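**Gebremichael opens new kitchenware showroom and repair counter in Proltness**

PROLTNESS, 4/9/20. Gebremichael, the family company for kitchen and table goods, announces the opening of its new showroom in the old market street of Proltness. The showroom has a sales floor, a small library of catalogs and, for the first time in the history of the company, a repair counter which is open to all customers.

At the counter, people can bring pots with a broken handle, dull knives and kitchen scales that do not show the right weight any more. The goods do not need to be bought from Gebremichael. Simple repairs are made in 15 minutes, and the customer may wait. For larger work the company gives a written price before it starts.

"Many of our customers told us that they do not like to throw away a good pot," says Adjoa Lamptey, managing director of Gebremichael. "We have listened to them. It took us longer than we planned to find the right building, but now I am very glad that we waited."

The company has stored over 3590 spare parts for the counter, among them the parts for the enamel series Grakine, which was taken out of production 11 years ago. Owners of Grakine pieces can ask for a part by mail also.

The repair counter is led by Sumeya Nigatu, who came to the company in February from the workshop Gunach. She has a team of eight people, and two of them are apprentices in their first year. "I want that the apprentices learn with real customers in front of them," says Ms. Nigatu.
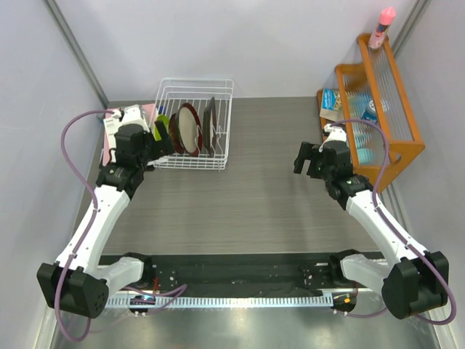
*A dish rack on a gray tabletop.*

Knives can be left for sharpening until one hour before closing. Customers are kindly asked to wrap the blades in paper or cloth.

**Press contact**
Gebremichael, Press Office, Proltness
Interviews with Ms. Lamptey and Ms. Nigatu are possible on request.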